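Toy library moves to single catalogue as loans pass 3,680

The Zoëga Street Toy Library will close its counter for nine days in March while its loan records are moved to a single catalogue, the library's coordinator, Guðlaug Bergmann, told members at the annual meeting on Sunday.

Loans for the past year came to 3,680, the highest figure since the service moved into the former council depot. Membership stands at 302 households. The collection passed 1,000 catalogued sets in the same period, and that total is what prompted the change of system.

At present the library keeps two records. Sets bought before the move are on index cards, with the borrower's name written on the back. Everything acquired later is in a spreadsheet. Staff have to check both before confirming that an item is available, and a set returned to the wrong shelf can be missing for weeks before the error is found.

The replacement is Plandora, a catalogue program already used by two neighbouring branches. Each set will carry a printed label with a number and a parts total. Members will be able to see what is on the shelf from home and reserve it until closing time the next day. Reservations not collected by then will lapse without a fee.

Babak Naseri, who is managing the transfer, said the cards would be entered by hand. An attempt to scan them was dropped after a trial batch produced too many errors in the older handwriting.

"The spreadsheet goes across in an afternoon," Naseri said. "The cards are the nine days."

The meeting also approved a revised schedule of charges. The annual fee does not change. The flat charge for incomplete returns will be removed and replaced by a charge per missing part, capped at the replacement cost of the set. Parts returned within a month will be credited in full. Puzzles are exempt from the cap because single pieces cannot be bought, and will be withdrawn if a piece is not found. 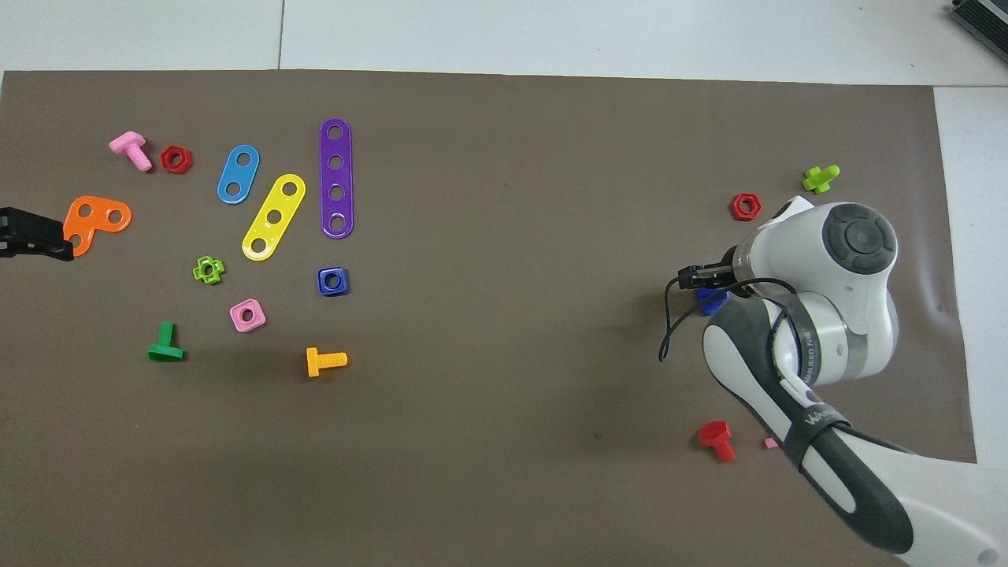

Construction sets account for the largest share of incomplete returns, according to the coordinator's report, followed by train track and board games. Under the new procedure they will be counted out at the counter and counted again on return, with both totals recorded against the label number. Members are asked to allow extra time at busy periods. Sets returned through the after-hours chute will be counted the next working day, and the borrower notified if the totals do not match.

Elínborg Hafþórsson asked from the floor whether families could keep their current loans through the closure. Bergmann confirmed that all loans falling due in the nine days will be extended to the second day after reopening. The chute will be locked during the closure and nothing should be left at the door.

A proposal from Bjartur Kjærgaard to lengthen the standard loan from two weeks to three was deferred. Members wanted to see a full quarter of figures from the new catalogue first, and the proposal will return to the agenda in winter.

Members whose phone number or address has changed should update their details at the counter before the closure. Ordinary hours resume on reopening, with the counter staffed from 9 am.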